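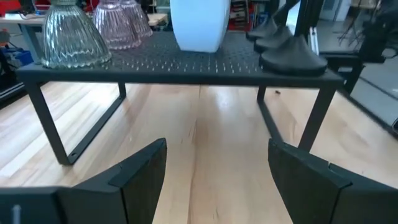
Glass shade on the black riser.

Saturday, June 18, 2022

The seating plan is finished. I'm writing this down now so that there's a record of it having been finished at least once before the wedding.

For anyone joining late, I am marrying Csenge Kovács in the village hall at Mostthorpe, which holds 50 people sitting down and more if they're prepared to be friends. We have 50 coming. I thought this was a lovely coincidence until I realised that we also have to sit somewhere, and that I had left both of us off the list. Two cousins on my side have since been spoken to. They took it well. One of them took it so well that I'm a bit hurt.

Csenge's family are coming from Hungary and mine are coming from Plokidness, and of the two journeys my mother considers ours the more difficult. She has been asking since Easter where she'll be sitting. I've told her "near the front" in a round hall with round tables.

My first plan put the two families on separate sides, so that people could chat in comfort in their own language. Csenge looked at it for a while and asked whether there would be a net. So we mixed them. Every table now has at least one person who can speak both, except table four, which has my uncle, who did an evening class in 1980-something and is sure it will come back to him.

The second plan fell apart over the food. We're having the Devik van, because their man did my sister's do and nobody was ill, and he needs the vegetarians "in a lump". Those were his words. I moved all the vegetarians into a lump and found I'd seated a divorced couple with their elbows touching. I moved one of them and got a different divorced couple. I hadn't known there were two. That's the sort of thing you learn about your relatives with a pencil in your hand.

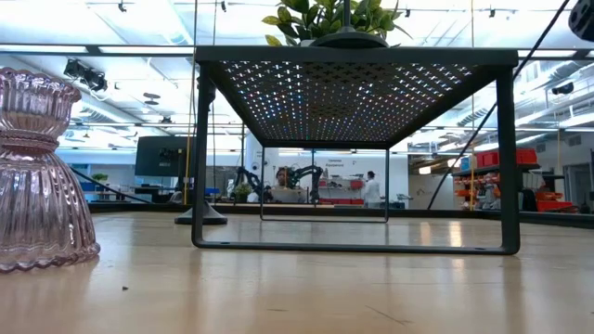

Do you need a top table?

It's entirely up to you. There's no rule about it at a hall wedding, and plenty of couples sit at an ordinary table with their parents or their friends.

I looked into this thoroughly because I did not want one. I've been to weddings with a top table and the people on it always look as if they're about to be asked about the accounts. Csenge didn't mind either way, my mother minded very much, and Csenge's great-aunt, Etelka Fülöp, sent word that where she comes from the couple are put where everybody can keep an eye on them. My mother thought this was the most sensible thing she'd heard in months. They have never met and I'm already outnumbered.

We settled on a sort of middle table. It is where we'll sit, it faces most of the room, and it is not called the top table. My mother calls it the top table.

Etelka néni is on it. She's the eldest person coming and she has asked to make a speech, length to be decided on the day by her. Csenge tells me the last one, at a christening, ran to 40 minutes and had a song in it. I've been given three minutes for mine. I'm still trying to fill them.

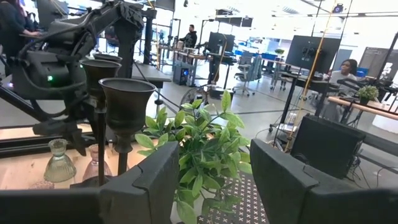 Greenery and black candle holders.

Then there was the matter of the chart itself. You can pay a person to write one out on a mirror in white ink. I asked for a price and the reply came back at £519, mirror to be returned. I read it out to Csenge, who said that for £519 she'd walk each guest to their chair and hold their hand. We're using card. My handwriting is awful and hers is lovely but gets all the accents right, and my side will need telling that the Kovács with the mark over the a is still a Kovács.

Her friends from Csonka, the choir she sings in on weeknights, have offered to do place names as well. I said yes before finding out that they want to put nicknames on them. I've asked to see the list. I've been told it's a surprise.

Last night I laid the whole plan out on the bed in little bits of paper and we stood over it like generals. It worked. Everyone had a seat, everyone had a dinner, both divorces had a clear table between them. Then Csenge opened the window.

We had a photo of it on her phone, thankfully, so it only took until eleven to put back. There was one name left over. We've looked him up in the replies and he's definitely coming, and neither of us is certain whose he is.
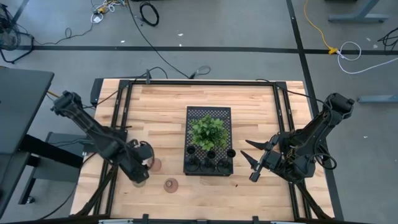

What's still on the list

Shoes, mine. The reading, which my brother has agreed to do as long as it isn't about love. Ringing the hall to ask whether the piano is locked or just stiff. Finding out who Graham is.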